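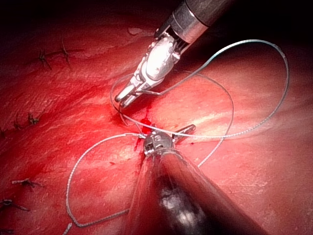 Figure 3. Deep red tissue surface with two instruments; the striations run diagonally.

3.2 Describing surface color in words

Written reports still carry most of the information that passes between readers of tissue images, and the color terms in them are poorly controlled. We collected 100 reports from the Duvholm and Pliveden archives and extracted every adjective applied to a surface. The word "red" appeared with 18 different modifiers, several of which were used by one site only. "Dusky" was frequent at Duvholm and absent at Pliveden, where "dull" seems to fill the same place.

Lighting adds a second problem. Wet surfaces reflect strongly, and a reader must decide if a pale patch belongs to the tissue or to the light. Our coding sheet treats glare as a separate field — it is recorded first, before any color term is chosen. Shadowed areas are left uncoded.

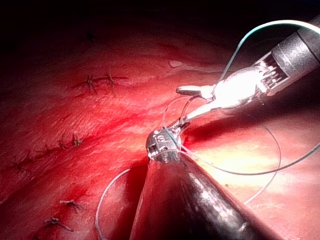

Kaiwen Hao objected at the review stage that a fixed order would push readers toward fewer color terms, and asked for a version of the sheet with the fields shuffled. We prepared one and gave it to half of the readers in the July round. Heather Rutherford noted in reply that the Filau word list already limits the choice to 20 terms, so any effect of order should be small.

Both versions were scored with the same key. Terms outside the list were kept as free text and grouped by hand — spelling variants were merged, compound terms were not. Agreement between readers is reported in Section 4.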